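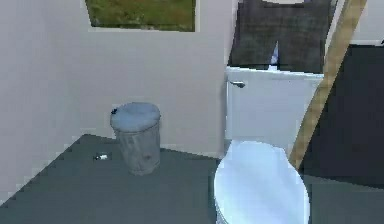 Small bathroom, gray walls, dark floor, window onto the grass

Bathroom fan or just open the window?
Posted by Samina Pirzada, 21 September 2021

Hi all! We're finally redoing our downstairs bathroom (it's tiny, pale walls, dark gray floor, one window up on the wall looking out at grass) and my husband and I can't agree on the fan. He says we have a window so we don't need one. I say nobody in this family is going to open a window in November after a shower, and the old paint was peeling by the ceiling to prove it. The house was built in 2000 and never had a fan in there. A guy from Stougaard came out and quoted us for a Taseo with a humidity sensor, ducted out through the side wall. Is the sensor worth the extra money or do I just want a plain switch? Also, does it matter how loud it is? The bathroom is right next to where I work.

Yannick Gilbert
Get the fan, and get the sensor! I had a plain switch for years and my kids never once used it. Mine is set to come on at 85 percent humidity and it shuts itself off when the air clears, so I don't think about it anymore. I'd start higher than you think you need, otherwise it'll kick on every time it rains. And yes, noise matters a lot if you're working next door. Ask for the sone rating, lower is quieter, and I wouldn't go over one. Make him show you where the duct comes out too. Ours originally dumped straight into the attic, what a mess that was to sort out. Oh, and leave a gap under the door or the fan has nothing to pull on.

Coden
Window is fine, did it that way for 8 years, just wipe the walls down.

ludent2973
Check your local code before you listen to either of us. Plenty of places will accept a window that opens in place of a fan, but you said peeling paint, so I'm with Yannick. I'd also use a real bathroom paint up by the ceiling and scrape all the old loose stuff off first. I skipped the scraping and had to do the whole thing over the next year.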